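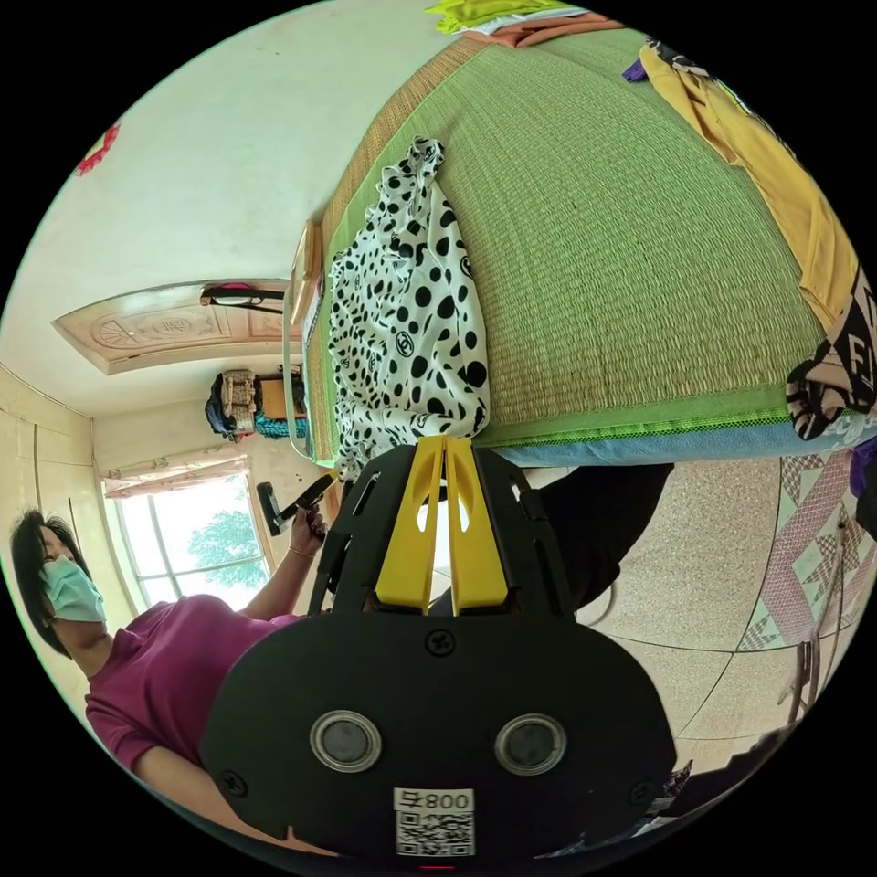

Subject: Re: [smallblogs] The October link-up and the Martinelli badge

Othmane Bouzid wrote:

> Hi all,
>
> Following up on what Ilham and I floated last month. We'd like to run a
> list-wide award in October. Each blogger who takes part puts the
> Martinelli badge in the sidebar, answers 15 questions about themselves,
> and passes it on to 15 other blogs with a comment letting them know.
> Anyone who gets it can display it for as long as they like.
>
> The last one brought a lot of new faces to people's pages. Ilham had 58
> comments on her acceptance post, which is more than she'd had on
> everything else that spring. I think it would be good for morale and
> good for traffic. Luren has offered to host the badge file and a page
> with the list of everyone who has received it.
>
> Please say yes or no by the end of the month so we can get the
> questions written.
>
> Othmane

Othmane,

Put me down as a no for now. I could be talked around, but I'd want some answers first.

Start with the 15 nominations. There are 51 of us on this list. If two people start it off and everybody does what they're told, you've used up the whole membership by the second round, and most of us will have been nominated several times over by people who were running short of names. I remember this from the last badge. I got it four times. Two of the people who gave it to me had plainly never read a post of mine, because they thanked me for my recipes, and I write about repairing clocks.

Then the 58 comments. I went back and read them (Ilham, I hope you don't mind, it's a public page). The great majority say congratulations and leave a link to the commenter's own blog. A fair number are from you and me and the rest of this list. I'm glad she got them and I left one myself, but I would like to know how many of those visitors were still reading two months later. Does anyone keep that kind of record? I do for mine, in a notebook, and after the last badge I gained exactly 2 regular readers. One of them was Anas Obeidat, who I already knew from the Iment forum.

Abdelkrim El Fassi made a point when this came up before and I don't think it was ever answered. The people who enjoy these things are the people who already get picked. Somebody who has been posting away for a year and isn't chummy with anyone here sees the badge go by in every sidebar and draws their own conclusions. We lost Nullum that way, in my opinion. She did good work — long, careful posts on old bus routes — and she stopped the week the acceptance posts went up. I can't prove the one caused the other. But I did write to her and she said she had felt like she was "talking in the hallway."

About Luren hosting the badge: what do they get from it? If every one of us has a picture in the sidebar that loads from their server and links to their page, that's a lot of links pointing at Luren. Maybe they are just being nice. I've asked Othmane Belkadi, who knows more about that side than I do, and he says he would save a copy of the image and put it on his own site with no link at all. Would that be allowed under the rules? The rules as I've seen them say the link is required, and I'd like to hear who wrote that part.

And the 15 questions. Last time they included my favorite color, my favorite season, and whether I prefer cats or dogs. I answered them in a bad mood and it is still the dullest thing on my blog. It's also, annoyingly, the one that comes up first when you search my name.

If the aim is to get people reading each other, here's what I'd do with the same amount of work. Everybody picks one post by somebody else on the list, one they have read all the way through, and writes a few paragraphs on it. You can disagree with it. You can say the middle drags. No badge, no chain, nobody has to notify anybody. I'd sign up for that tomorrow, and I'd do two if it meant the quieter blogs got covered. Somebody could keep a tally of who hasn't been written about yet and nudge the rest of us toward them.

I know this will sound sour next to the yeses already in. Ilham's blog earned its attention and I would read it with or without a badge. I just don't believe the badge did what we're saying it did, and before we spend another fall on it I'd like somebody to show me one reader who came for the award and stayed for the posts — apart from Anas.

Also, can whoever maintains the member page please fix my address? It still points to the old site from before I moved. I sent a note about it and heard nothing. The archive link for July 2024 is broken too, at least in my browser.

Still on the clocks,
R.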